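Promell says folding by hand will teach its robots. The numbers are thin

2022-08-07

Promell, a home robotics start-up in Prerau, says it has gathered 1,850 recordings of people folding, straightening and putting away clothes in their own bedrooms, and that a robot trained on them will be ready to show in September. The company has promised robots by September before.

The idea is simple enough. A person takes a gripper in each hand, the same general shape as the ones on a robot arm, and does the chore. A camera on the gripper records what happens. Software then tries to work out which movements matter, so that a machine can repeat them on a shirt or a jacket it has never met.

Promell likes this better than remote control, where an operator steers the robot's arms from a desk. Remote control is slow and needs a robot in the room. Hand-held grippers can be mailed out in a box, and the company says 179 households in Prerau and Wotia have had a pair so far. Participants are paid for each recording that passes a check, though Promell would not say how many are thrown out.

Puffy outerwear is the hard part of the program, according to the company. A T-shirt lies flat. A padded jacket fights back — it springs open, slides, and hides its own sleeves.

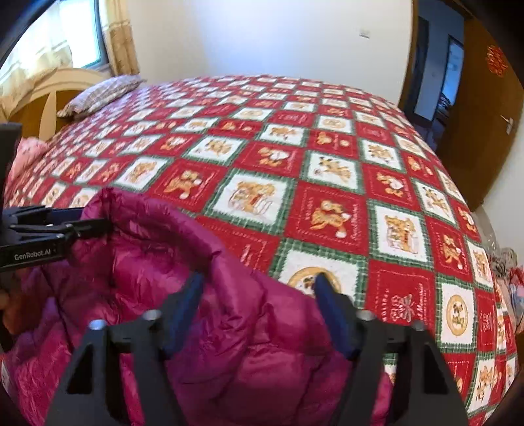
Does a robot learn to fold a jacket just by being shown how a person does it?

Only in part, because a person corrects small mistakes by feel, and a video of the motion may not carry that across to a machine with different arms and less sense of touch.

Oda Åberg, who spent two years running remote-control trials at the rival firm Csonka, is not convinced that more bedrooms will fix this. "You get a lot of variety in blankets and curtains," she said. "You don't get much variety in what happens when the fold goes wrong, and that is where our robots got stuck." Her old team collected 500 sessions by remote control before the project was shelved. She said the robot could fold the jackets it had practiced on and did poorly with the rest.

Promell answers that Csonka worked in one lab with one table, and that its own recordings include plenty of failed folds. It has not released any of them for outsiders to look at. It has also not said how often its robot completes a fold without help, a figure that would settle most of the argument. A spokesperson said only that results were "encouraging" and that testing was still under way.

There is a cost question too. The company puts the time per garment at about 2 minutes for a person using the grippers, already longer than most people would spend with their bare hands. It gave no time for the robot.

The September showing will be held in Wotia. Promell said guests may bring a garment of their own, but it has not decided whether a person will be standing by with a remote control.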